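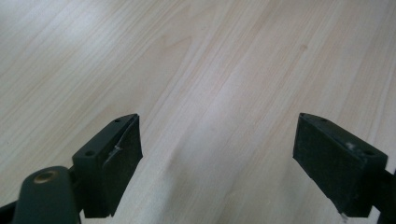
Bristdale library opens its mending room to everyone

3/14/25

The mending room at the Bristdale Public Library is open to the whole town as of this morning, and what a morning it was! By the time the doors had been open for an hour, every sewing machine was running and people were sitting on the stairs with jackets in their laps, waiting for a seat and trading tips on zippers.

The room started as a winter trial for library cardholders only, with one long evening session a week. It filled up every time. Now it will run four days a week, and you don't need a card, a reservation, or any sewing skill at all. Bring something torn and somebody will help you fix it. That goes for kids' backpacks, tent flaps, tablecloths and the good pants you wore to the wedding.

Châu Cao ran the winter sessions and will manage the room from here on. She grew up over her family's alterations shop, Vũ Tailoring on Pridon Street, and she can put in an invisible hem while carrying on two conversations. "People come in thinking they've ruined something," she said. "Most of the time it's a seam. A seam is twenty minutes and then you get your coat back."

Over the trial, visitors mended 600 items. Châu kept the tally in a spiral notebook at the front desk, and it makes great reading. Jeans lead by a mile, followed by winter coats and then, a bit of a surprise, stuffed animals. There's a rabbit in there that came back on three separate evenings (ear, other ear, foot). One man brought a hammock that took up most of the floor and had the whole room working on it by closing time.

The new setup has eight sewing machines, twice what the trial had, plus a serger, two irons and a wall of thread sorted by color. The machines and the serger together cost $3,499, paid for out of last fall's book sale and a gift from the Nodusent yarn and fabric store, which is also sending over its remnants. The remnants are free to use. If you've priced patches lately, you know how nice that is.
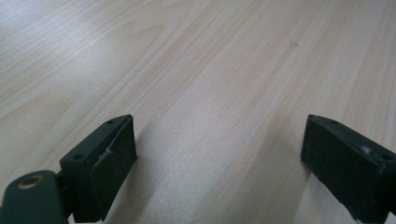 Khải Triệu will teach a darning class on the second and fourth weeks of each month, and he is the right person for it. He has been darning his own hiking socks for years and has strong feelings about wool. His first class covers heels and toes, and he asks that everybody bring a sock they care about, clean please, and a light bulb or a smooth ball to stretch it over if they don't have a darning egg. The library has a few eggs to lend, but they go fast.

Later in March there will be a session just for zippers, which Châu says is the question she gets more than any other. She'll show how to replace a slider without taking out the whole zipper, and how to tell when the whole thing really does have to go. A beginners' class on threading and tension comes after that, aimed at people who own a machine and are a little afraid of it.

Teens are welcome on their own. Children under 12 should come with an adult, and there's a basket of buttons and blunt needles for the ones who want to join in. A girl of maybe seven spent this morning sewing every yellow button she could find onto a pillowcase and was very firm that it wasn't finished.

The library is looking for cotton thread, straight pins, working scissors and denim of any kind, in any shape. It can't take old machines right now, there's just no space to store them. Drop things off at the main desk during open hours.

Next up is a community quilt, and this one sounds wonderful. Châu is collecting 200 squares from people around town, each cut from something that can't be saved anymore, and the finished quilt will hang over the stairs in the front hall. Squares should be six inches on each side before sewing. Pin a note to yours with your name and what it used to be. She already has a scrap of a softball jersey, a corner of a kitchen curtain and part of a necktie with ducks on it.

The mending room is on the lower level, past the magazines. The side entrance on Pridon Street has a ramp, and the elevator is working again. Sign-up sheets for the darning and zipper classes are at the main desk, and both classes are free.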